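From: Duswood list member (linen subgroup)
To: duswood-household
Date: 24 May 2022
Subject: Re: [duswood-household] Sorting on the bed vs. sorting on a table

> On the question of where to sort: we moved from the bed to a folding
> table in February and I would not go back. The bed is too soft to fold
> on. Stacks lean, sleeves slide under the pillow, and dark items vanish
> against other dark items. Does anyone still sort on the mattress, and
> if so, how do you keep the piles apart?
>
> Also, has anyone found a rack that takes a bath towel without a crease
> down the middle? The Bomus one marks everything.

Still on the mattress. Notes follow, in the order of your questions.

1. Surface. Agreed that a mattress is poor for folding shirts. It is adequate for sorting, provided the bottom sheet is pulled tight and tucked on all four sides before anything is put down. A slack sheet is what makes the stacks lean. I tried a 20 inch board under the folding area and dropped it after a week; the edge caught on the sheet every time I moved it.

2. Separation. I keep pillows and anything rolled in the middle of the bed and use them as a divider. Folded light colors go on one side. Dark items go next to the divider, opened out far enough to show a collar or a strap. A black top folded small next to a black bag will be missed, as you say. Printed fabric stays behind the divider until last, mostly because it is easy to find.

3. Patterned sheets. This was raised in the Prendergast thread and I don't think it was settled. My experience is that a striped or printed sheet makes small plain items easier to see and small printed items harder. Socks on a printed sheet are a lost cause. Put them in a bowl.

4. Rack. I have not used the Bomus. Mine is a Zuvitz with thin arms, and it will also mark a heavy towel if the towel is left folded over a single arm. Draping across two adjacent arms reduces the mark. It does not remove it. Do not put more than 5 wet items on one side or the rack walks when you pull the last one off.

5. Time. A full load takes me 41 minutes from first item to bare sheet, including pillowcases. I would be interested in the figure for your table. If it is under 30 I will reconsider.

One correction to my earlier post: I gave the spin setting for bath towels as 1400. The machine at our place has no such setting. Disregard it.

The list limit on message text is 4000 characters, so I will leave pillow stuffing for a separate thread. Anyone with a method for getting a corner square on a soft pillow, please start one.

--
duswood-household
Reply above the signature line. Trim quotes.

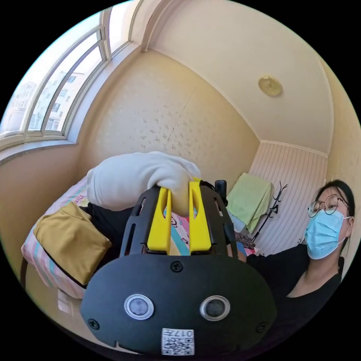
Attached: bed during sorting, mustard cloth folded at left, green towel on the rack behind.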